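Caltside Opens Mug Library for Shared Kitchens in September
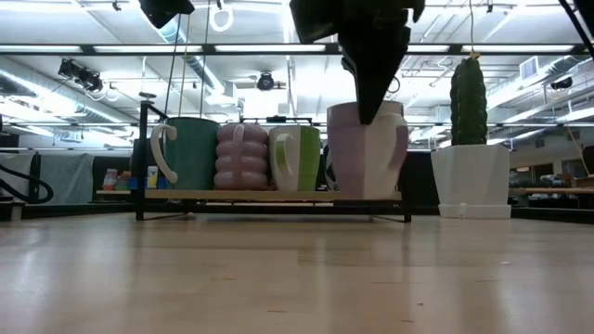 BAINBRIDGE - Caltside, the housewares lending company, will open its mug library to offices, residence halls and community kitchens in September. Members borrow a set of mugs and a low rack to keep them on, use them for a season, and trade them for a different set when the season ends.

The library holds 1742 mugs. They come in many shapes and glazes, from plain straight-sided mugs to faceted ones and stacked-ring designs. Very few match. Caltside bought most of them singly or in pairs from small potteries, closing stores and estate sales.

"People asked us for matching sets and then complained that they couldn't tell whose mug was whose," said Yoon-hee Moon, who founded Caltside. "So we stopped matching them. If yours is the green one, you know it's yours, and you tend to wash it."

The idea came out of a trial in 59 shared kitchens that ended this spring. Each kitchen received mixed mugs and an open rack to stand on the counter or table. Kitchens could keep their own cupboards, but they were asked to leave the borrowed mugs out on the rack when they were clean.

Radka Papadopoulos managed the trial. She said the racks got more comments than the mugs did.

"A cupboard gets stacked and then things chip," Papadopoulos said. "On a rack in a single row, the handles have room. We had far fewer chipped rims come back than I had planned for. Tall mugs were the main trouble at first, and we have changed how we pack those."

The standard rack is made for Caltside by Drustetti. It has a black metal frame and a light wood shelf, and it stands on a table or counter without being fixed to the wall. A longer rack is available for kitchens with more people. Both can be wiped down with a damp cloth. The wood should not be left standing in water.

Members choose from color groups when they sign up. The Horudach group, named for the street where Caltside has its storeroom, is made up of greens, pinks and pale purples with some white. It was the most requested group in the trial. Other groups include blues and grays, browns, and an unsorted group for members who don't mind what they get.

A potted plant can be added to any order. Despina Georgiou, who chooses the plants, mostly sends cactuses and other slow growers in white pots with saucers. Plants are sold, not lent, and stay with the kitchen.

Broken mugs are replaced at no charge, up to 2 per season. After that there is a small fee. Members are asked to send back mugs with hairline cracks even if they still hold coffee.

The first 100 kitchens to join will receive free delivery for their first season. Sign-up opens Thursday at noon. Kitchens that took part in the trial keep their current rack and may trade their mugs at any time before the September opening.

Caltside is based in Bainbridge and lends tableware and small kitchen goods to shared households and workplaces.

Press contact: Sigrun Eklund, Caltside, Bainbridge
Membership questions: Imtiaz Samarakoon, Member Services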